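Clurnau flat-fold storage boxes, cream, pack of 15
Reviewed Thu 31 December

I've bought a lot of cardboard over the years and have never felt strongly about any of it, so I was wary of a pack of boxes with its own brochure. Clurnau wants $125 for 15 of these. They arrive flat, they fold up without tape, and they have a small finger hole so you can pull one off a shelf. The brochure calls this "a considered opening". It's a hole.

We got our pack in September, when the office had one of its periodic fits of tidying. Until then everything small lived in old copy-paper boxes, which are free, strong, and ugly enough that people hide them under desks and forget what's in them. The argument for the Clurnau was that a nicer box would sit out on a shelf and get used. I didn't believe it, but I wasn't paying.

Folding
The instructions are printed on a single sheet with no words. The first box took me far too long, mostly because the two side flaps look identical and aren't. Put them in the wrong order and the base closes, looks fine, and opens again as soon as you lift it with anything inside. Once you've learnt this the rest go quickly. A small arrow on the flap would have saved a bit of swearing.

The creases are good, I'll give them that. They fold where they're meant to and the board doesn't split along the outside. I folded one flat and back up again a dozen times over the months and the corners went a little furry, with no tears. The lid tab is weaker. Two of ours have gone soft there and the lid now rises slightly at the front, and I notice it every time I walk past.

Strength
The website says each box is suitable for "everyday office contents", a phrase that covers anything from a feather duster to a stapler collection. Filled with cables and adaptors ours were fine. Filled with a 500-sheet ream and a few folders on top, the base sagged, and I wouldn't want to pull that one out by the finger hole. The edge of the hole isn't reinforced. It has held up so far with light contents, but I'd expect it to be the first thing to go.

Stacking is worse than advertised. Clurnau shows them stacked six high in an airy room with a fern. We got to 4 before the bottom one started to bow at the sides, and that was with nothing heavier than whiteboard markers and spare mice in it.

Colour
Cream, if you're wondering, is the only colour in this size. It looks smart for a week. After that it shows every coffee ring and every fingerprint, and you can't wipe it. The surface has no coating, so a damp cloth leaves a mark bigger than the one you were trying to remove. I'd have paid the same for plain brown.

Compared with
The Tondum box is cheaper and uglier, and the lid is a separate piece, so you'll lose it. It does stack properly. The Platum version is plastic and lasts longer, but it doesn't go flat when you're finished with it, and in a small office that matters more than I expected. If all you need is somewhere for paper, go and ask whoever looks after your printer for their empties.
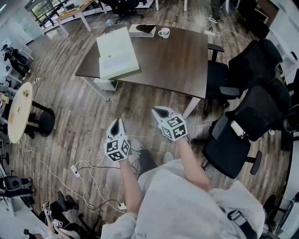 Cream flat box on the brown table.

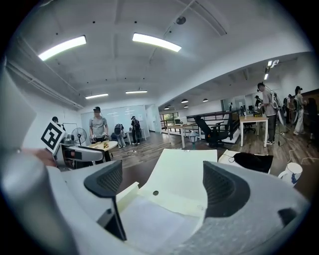

Storing the unused ones is the part I like best, grudgingly. Laid flat, the spares take up next to no room and can go behind a cupboard or along the side of a bookcase. The hole is handy here too, as you can hang a few on a hook. Don't lean them against an outside wall, though. We did that over a wet fortnight and the bottom edges of three came away wavy, and they have never folded quite square again.

I also wrote to Clurnau about the soft lid tabs. The reply was polite and suggested I open the boxes "with both hands". No replacements were offered, and the returns page only covers unopened packs.

Would I buy them again? Not at full price. They do get used more than the copy-paper boxes did, I have to admit, and the cables are finally in one spot. Whether that's down to the box or to somebody sticking labels on things, I couldn't tell you. If they turn up on sale, get one pack, keep them for light stuff on an open shelf, and fold the left flap first.

Three stars, and half of one of those is for the creases.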